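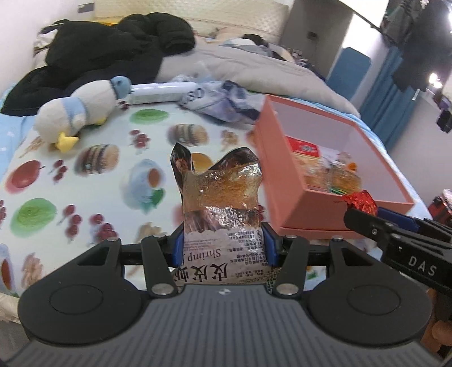

Before you spend money on a robot to tidy the house

Updated September 2, 2023

Every February the home shows fill up with arms that promise to put your stuff away. I've priced a few, and I'd still keep my wallet shut until the sums are done on paper.

Start with the job. Write down what you want picked up and where it should go. Snack packets into a box sounds like nothing, but slick foil, crinkly plastic and a torn-open bag are three different problems for a pair of fingertips. If the seller's demo uses only wooden blocks, bring your own groceries.

Time yourself. Packing the snack box takes me 3 minutes. Signe Boström, who talked me out of my first purchase, makes people multiply that by a year of real use before she'll discuss a price. Most lists get short after that.

Get the full price. The Tokavent arm I was quoted came to $3910. The spare finger pads were another $194 a set, and the quote said nothing about how long a set lasts. Ask for that in writing. Shipping too.

Measure where it will work. A bed is soft and the covers shift, and most sales sheets assume a hard, level bench. My clear space turned out to be nearly 64 inches long, which sounded fine until I added the room the arm needs to swing.
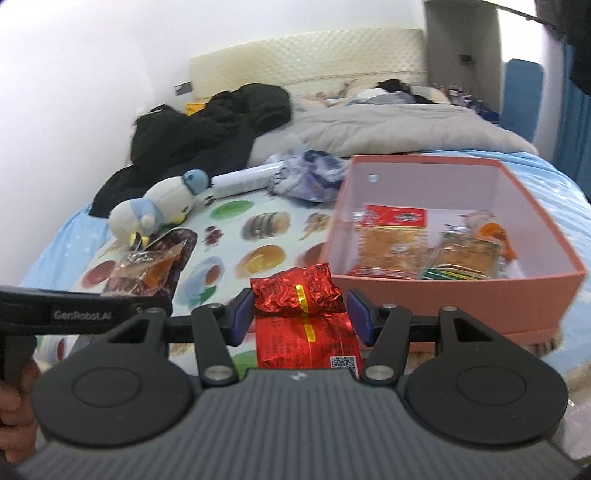 Should I buy two grippers to start with?

Start with one. Plenty of packing can be done with a single gripper if the box stands open and stays put, and you can add the second when you know which jobs really need it.

Rent if you can. Frota does short rentals, and so does Prakier, though you pay for the cleaning. Danica Halás kept hers for the whole rental and sent it back with no regrets - she bought a set of bins.

Leave room in the budget for your own hours. Setup, updates, finding the lost screw. The Grarkisance brochure calls this "getting acquainted." I call it unpaid work, and it goes on my sheet as a cost.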